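4.2 Shared work surfaces and the cost of reassignment

The household survey in Gronmont did not ask directly about tables, desks or benches. Respondents raised the matter themselves when asked why a repair, a school project or a piece of paid home work had been left unfinished. The most common answer was that the surface had been needed for something else. We treat this as a cost of reassignment: the time and effort spent clearing a surface, storing what was on it, and setting it out again later.

Earlier work on home-based labor has tended to measure floor area. Floor area is easy to record, and it matters for rent and heating, but it explains little of the variation in our data. Two homes of the same size in Paredes could differ widely in the number of interruptions reported in a week. Homes where one surface was given over to a single use reported fewer interruptions, even when that surface was small. The pattern held in Konau, where homes are older and rooms are more often shared between generations.

We use the term "dedicated surface" for a table or bench whose main use does not change from day to day. A surface with equipment mounted on it usually falls into this group, as moving the equipment would take longer than the task that might replace it. Figure 5 gives a rendered case of a mounted fixture on a table. 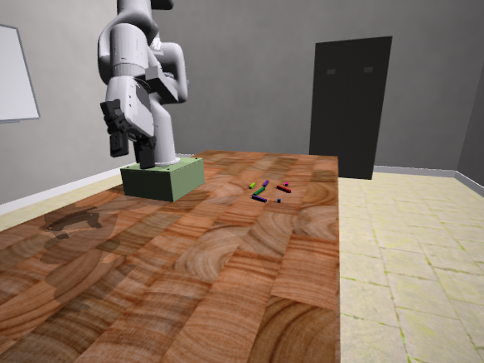 Figure 5. Tabletop with an arm mounted on a green pedestal.

Hadi Obeidat objects that the term hides a question of power, and that a surface is dedicated only when one member of the household is able to keep the others away from it. In his reading, fewer interruptions for one person may mean more for everyone else, and a survey answered by one adult per home will miss them.

We accept part of this objection. The March round of the survey was answered by one adult in each home, and that adult was often the person who did the paid work. In Briltavia, where 2 adults were interviewed separately, the second adult was more likely to mention meals taken standing or homework done on the floor. These answers were not coded in the first round — the form had no place for them — and they do not enter the estimates in Section 5.

The main finding should therefore be read as a statement about the worker and the work. Whether a dedicated surface reduces interruptions for the household as a whole remains open.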